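Ticket: Member rolls for Ririneck chapter not syncing to central office
Product: Bemell membership module
Opened by: Viorica Preda, chapter secretary, Ririneck
Assigned to: Sirkka Hirvonen

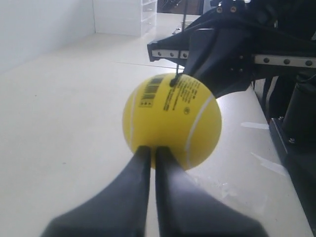

Opened July 26, 2022

Problem as reported: The women's wing at Ririneck entered its new member forms and the study circle attendance for the quarter. The chapter screen shows everything. The central office report for the same chapter shows the old total and no study circles. The Tedotholm chapter, on the same version, reports correctly.

Reply, S. Hirvonen: Please confirm which login was used for the entry, and whether the "Submit to center" step was run after saving. Send the text of any message shown at that step.

Reply, V. Preda: Chapter secretary login. Submit was run twice. Message both times: "Batch accepted, pending review." No error.

Log, S. Hirvonen:
Batch found in the review queue. Status "held." The central import takes a maximum of 700 records per batch. The Ririneck batch has 1000, because the existing members were exported again along with the new ones. The module should reject an oversized batch at submit and does not. Passed to development as a separate defect.

Asked chapter to filter on "Added since last report" and submit again.

Reply, V. Preda: Done. Member total at the center is now right. Study circles still missing.

Log, S. Hirvonen:
Attendance records carry a wing code. Ririneck records have the code blank. Tedotholm records have it filled. Blank codes are skipped by the report without a warning. The Ririneck list of circles was set up before the wing code field was added, and the field was never filled in for existing circles.

Workaround:
1. Open Chapter Setup, then Study Circles.
2. Open each circle and choose the wing from the list. Save.
3. Go to Attendance and run "Recalculate" for the quarter.
4. Submit to center.

Step 3 must be run before step 4. Submitting first sends the blank code again.

Reply, V. Preda: 20 circles updated. After recalculating, 15 show in the central report and 5 do not. The 5 are the ones held at the Niskanen hall.

Log, S. Hirvonen:
Niskanen is entered as a venue with its own chapter number, left over from when it reported separately. Changed the parent chapter to Ririneck on our side. Recalculated and resubmitted.

Reply, V. Preda: All circles now in the report. The printed annual plan still lists Niskanen under its own heading. Can that be changed?

Reply, S. Hirvonen: The plan heading is read from the text saved when the plan was approved. It will follow the new parent chapter when the next plan is created in October. The current one can be edited by hand under Plan, Headings.

Status: Resolved. Batch size defect remains open with development.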